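Imprimir | Enviar por correo electrónico

3.2. Recipientes y superficies de depósito

El estudio sobre objetos menudos sin lugar asignado se desarrolló en cuatro espacios de uso común gestionados por Clikum. En cada uno se dispuso un recipiente abierto en el que los usuarios podían dejar aquello que encontraran fuera de su sitio, sin obligación de identificarlo ni de anotar su procedencia. Se registraron 419 depósitos entre el inicio de la campaña, en septiembre, y el cierre del segundo periodo de observación.

Se compararon dos clases de recipiente: cajas de cartón con divisiones interiores y cajones metálicos rectangulares de fondo único. Los segundos fueron los preferidos en las salas Meltier y Adebisi, donde el 54 % de los usuarios encuestados declaró que la ausencia de divisiones facilitaba la decisión de depositar un objeto cuya categoría no resultaba evidente. La misma ausencia dificultó, en cambio, la recuperación posterior, dado que las piezas pequeñas tienden a desplazarse hacia las esquinas y los objetos transparentes se confunden con la superficie del fondo.

Para el análisis se adoptó la clasificación propuesta por Malabanan, con las modificaciones siguientes. Las piezas de juegos de construcción se consideraron elementos de conjunto, aun cuando aparecieran sueltas. Los envases y envoltorios de plástico transparente se asignaron a una categoría propia, con independencia de su contenido. Los objetos de naturaleza incierta se mantuvieron como tales en el registro, criterio que Alfredo Malabanan había desaconsejado en su formulación inicial y que aquí se consideró preferible a una atribución arbitraria.

El estado del fondo metálico no se incluyó entre las variables. Conviene señalar, no obstante, que las superficies rayadas y los reflejos de las paredes complican la localización visual de piezas grises o plateadas, mientras que los bloques de colores vivos se distinguen con facilidad (figura 4).

En la sala Testhorpe se fijó un límite de 75 objetos por recipiente, alcanzado el cual se procedía al vaciado y a la clasificación manual sobre una mesa auxiliar. Las demás salas mantuvieron un límite de 100. Los efectos de esta diferencia sobre el tiempo de recuperación se examinan en el apartado 3.3.

Figura 4. Objetos menudos en un cajón metálico de fondo único.

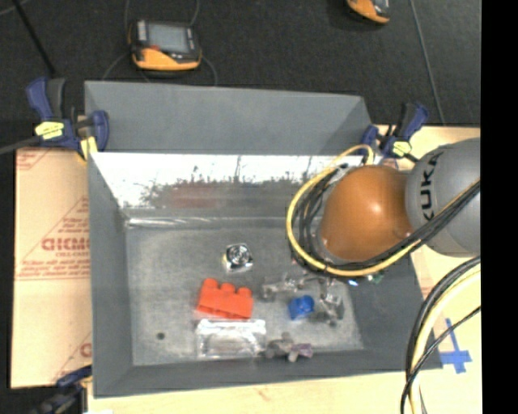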